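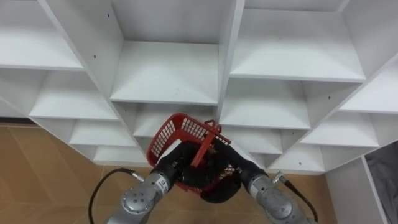 A reader wrote in last month to ask how on earth you review a documentary when you don't know the first thing about its subject, and whether it's cheating to look things up afterward. It isn't cheating at all! I look things up constantly. But the question stayed with me, and I promised a proper answer, so get yourself something warm to drink, this runs a bit long.

How to write your first documentary review

Before you watch

Read as little as you can. I know the temptation – the press notes are sitting right there, and the trailer is only two minutes – but a documentary is an argument as much as it is a story, and you want to hear the argument fresh. I check the running time and the director's earlier work and leave it at that. If it's showing on a big screen anywhere within driving distance, go. I saw Holtard, a film about a harbor town losing its ferry, first on a laptop and then in a theater with 100 seats, and it was the second viewing that made me notice how much of it is carried by the sound of the water.

The first viewing

Keep a small notebook and write in it without looking down. Your handwriting will be dreadful. Mine looks like a spider fell in the ink, and I can still make out enough of it the next morning to be useful. Put down single words, mostly: a line of narration that made you laugh, a cut that puzzled you, the moment you first wondered how long was left. That last one matters more than people think. In Heltska I wrote "time?" at what turned out to be the 10-minute mark, and that told me a good deal about the opening.

Don't try to write down facts. You can always get those later, and while you're scribbling the year the lighthouse was built you'll miss the keeper's face.

Right after

Sit down within the hour if you can and write one paragraph that answers a plain question: what did this film want me to believe by the end? Then a second paragraph on whether you did. These two rough paragraphs are the heart of your review, even if not a word of them survives.

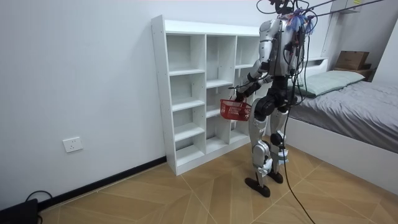 One longtime subscriber objects that this makes every documentary sound like a sales pitch, and says that some of the best ones only want you to look at something for a while. I've thought about that, and I think it's a fair complaint. Onu has hardly any words in it, just reindeer and weather and a radio somewhere, and I'd be hard pressed to say what it was selling. With a film like that, change the question. Ask what it wanted you to notice, and whether it gave you the time to do so.

Writing the draft

Now you can look things up. Check the names, check who paid for the film if the credits say, and check any claim that raised your eyebrows. Then write the draft straight through. Mine usually go in this order:

What the film is about, in two sentences
How it goes about it: interviews, old footage, narration, or just patience
One scene described well enough that a reader can feel it
What didn't work for me
Who might enjoy it

That middle item is where I spend most of my time. When I wrote up Varnusent I had 7 scenes I wanted to talk about, and the review was a shapeless thing until I threw out all but the one in the kitchen.

A word on narration

If there's a narrator, say something about the voice. Is it telling you what you can already see? Does it joke, and do the jokes land? Try watching a few minutes with the sound off and see how much you can follow. Then do the opposite and listen with your eyes closed (I do this on the sofa, and yes, I have fallen asleep).

Scores

I gave them up years ago, but if your site wants one, write the review first and pick the number last. An 8 at the top of a blank page will boss you around for the whole draft.

Leave it overnight, read it aloud in the morning, and cut the first sentence if it's only you clearing your throat. Mine nearly always is.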